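Search this book Enter keywords

Chapter 8
Cloth and the Printed Flower

Think of the last piece of fabric you touched. Odds are good it had a pattern on it, and odds are even better that the pattern was a plant! Flowers have crossed oceans on cloth, dodged import bans, and made fortunes for people who never planted a seed. In this chapter we follow them from the carved block to the steel roller - and the story moves fast.

We start in the workshop of Bimla Bhatt, a block printer whose sample book, the Vashisht book, holds 1,782 patterns. Turn its pages and you begin to see how a small sprig, repeated at even distances, can fill a whole room without tiring the eye.

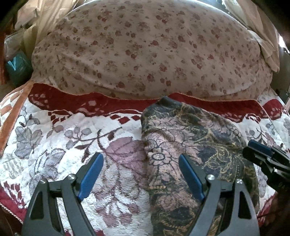 Why did printers like small, scattered flowers so much? A little motif needs only a little block, and a slight slip of the hand hardly shows when the flowers stand apart.

Large designs were another matter, and a wonderful one. Section 8.1 opens at the Stistilbridge mill, where Lamisi Kwofie read through 80 years of order books to learn which patterns sold.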